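3.2 Letter signs in temporary rooms

The second part of our survey concerns signs which people make by themselves and put on a wall for a short time. We visited two towns, Eltley and Garnach, and recorded every handmade sign that could be read from the door of a room. In total we collected 591 signs. Of these, 212 were made of separate letters, and the other signs were written or printed on one sheet.

Separate letters give the maker more freedom, but also more decisions. The maker must choose the size of each letter, the distance between letters and the color. In our material, color was seldom used to carry meaning. Most makers changed the color from one letter to the next, and readers whom we asked in Garnach did not find such words harder to read. The size had a stronger effect. When a sign had two rows, readers usually began with the larger row, even if it was the lower one – this agrees with the result for shop windows in Section 2.

Mixed use of capital and small letters was found in 39 signs. We separate two types: mixing inside one word, and mixing between rows. The second type is more regular, and Figure 4 gives a case of it.

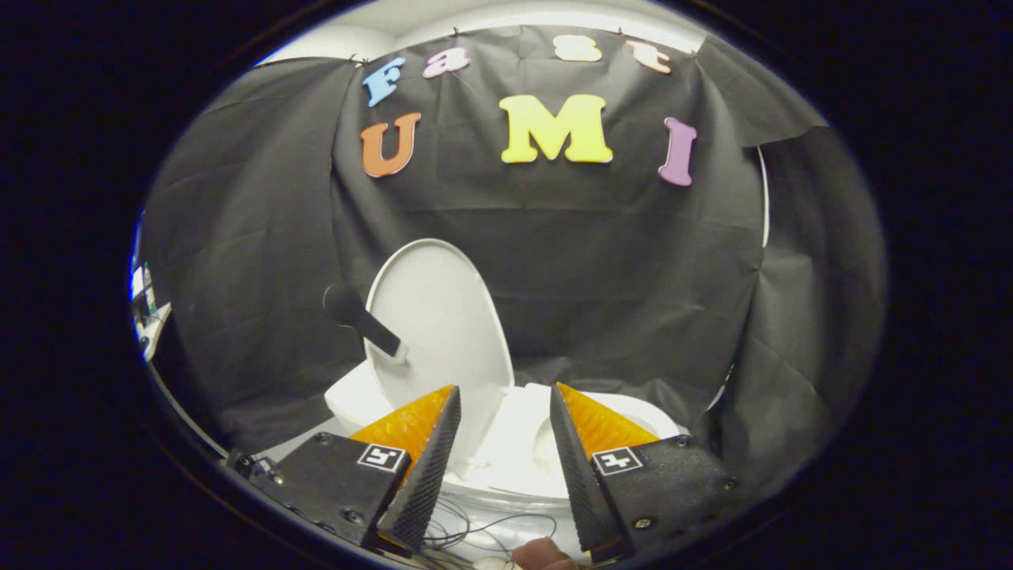
Figure 4. Two-row sign in foam letters on black cloth: "Fast" in smaller letters above, "UMI" in larger capitals below.

The background was also coded. Dark cloth was less common than bare wall or paper, but pale letters were easier to read on it. Folds in the cloth can change the line of the letters a little, and for this reason we did not measure the slope of signs on fabric.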